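21 Sep 2019. Sim rig, wrist view, reach-and-grasp policy. Notes by Gyu-bin.

The arm froze again, this time for 548 steps, pointing at the corner like a child in disgrace. Jaws open, no grasp attempt. Yi-an's bet was a dead policy. The log says the policy was sending commands the whole time, and the safety clamp was throwing them out.
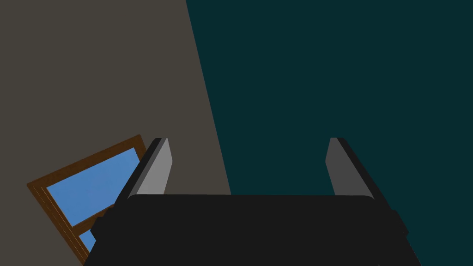

## What the clamp thought

Joint limit on the wrist roll. Someone (me, in May) typed the limit in degrees into a field that wants radians, then "fixed" it by hand for one joint. The watchdog should trip at 400 rejected commands. It had been muted for a demo.

The wrist view is no help with this sort of thing. 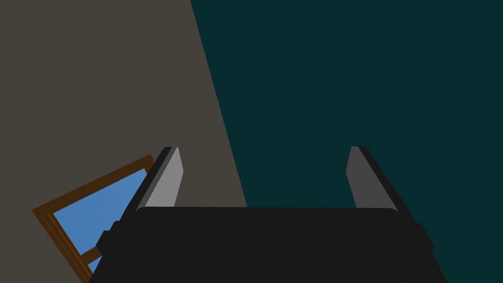 Two walls and a bit of blue, and the success classifier scored it as "approaching target." Si-woo wants that classifier retired. I want it apologized to, as I trained it on the May data.

Reran with the watchdog back on, same seed. It tripped at step 2,953 and printed the joint name, so at least the alarm works when you let it.
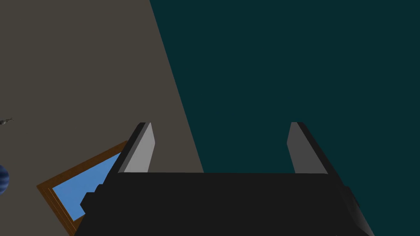 ## To do

- Limits in radians, all joints, checked by Gil-soo Son (the other Gil-soo is on leave)
- Remove the mute flag
- No hardware runs until both are merged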